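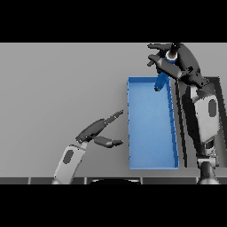
Kolbrún Þrastardóttir asked why we show visitors the simulator at all, when they come to see a real robot. She said her group at Ondent tried the same in February, and people walked past the screen to the coffee.

I wrote her question down because I had no good answer at the moment.

2025-04-08, open day, notes after closing

Task on the screen was the blue tray: the right arm carries the blue object to it, the left arm has its gripper open and empty on the other side. Gunnlaugur wants the left one to do something too. I agree, but not before the Insaurralde visit.

Ran 400 episodes overnight with the new grasp height, 311 good. Before the change it was 215 of 400. I told these numbers to the visitors and should have said first what we count as good -- object released inside the tray, both arms stopped.

Two schoolchildren asked if the arms can hit each other. In the simulator yes, the collision check was switched off since Monday's build of Uvar. Switch on again!

Oluf: the black bands on the projector, is it the aspect setting? Please look.

To do: shorter talk, larger text on the slide, ask Kolbrún for her list of visitor questions.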